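How Do Zombies Get Their Faces?

Have you ever seen a zombie on the telly and wondered who did its face? Somebody has to, you know! Zombies don't come ready made, and the person who turns an ordinary, cheerful actor into a groaning monster is called a make-up artist. It is one of the nicest jobs in the whole business of scary programmes (and one of the messiest, too).

Let's imagine a make-up artist called Declan Haslam, who works on a spooky series called Villca. Declan gets up long before the sun does, and by five in the morning his first actor is sitting in the big chair, yawning, with a towel tucked under her chin. The story is set in 1832, so she has to look like a zombie from a very long time ago, with a muddy bonnet and everything.

First comes the skin. Declan brushes on a pale, greeny-grey colour, a thin layer at a time. Then he glues on soft rubbery pieces, which might be a crooked nose or a wrinkly forehead, and presses the edges down until you can't tell where the actor stops and the monster starts. These pieces have a rather long name: prosthetics. You say it pross-THET-icks.
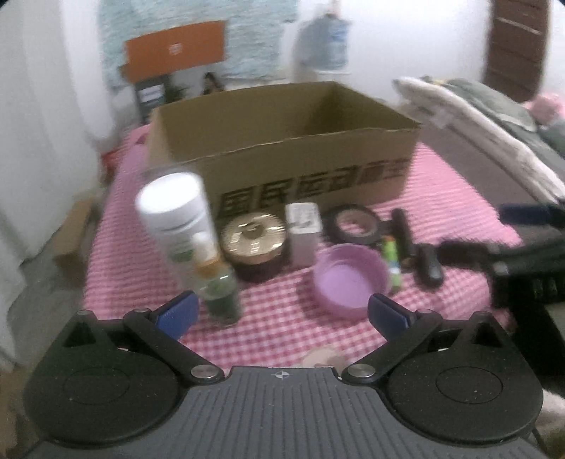 A cardboard box and a white bottle on a pink and white gingham sheet.

Next come the teeth, which slip over the actor's own like a little cap, and after that the blood. Don't worry, it isn't real! Lots of pretend blood is made from sugary syrup and food colouring, so it is terribly sticky, and wasps are very fond of it.

A really good zombie can take three hours. On a busy day Villca might need 74 of them, and that would keep Declan in the make-up room until he was a very old man, so 15 other artists come along to help. The zombies at the back of the crowd often just wear masks, as they are too far away for anybody to see properly.

And at teatime? Off it all comes again, with warm water, special remover and plenty of patience, and the zombies go home on the bus.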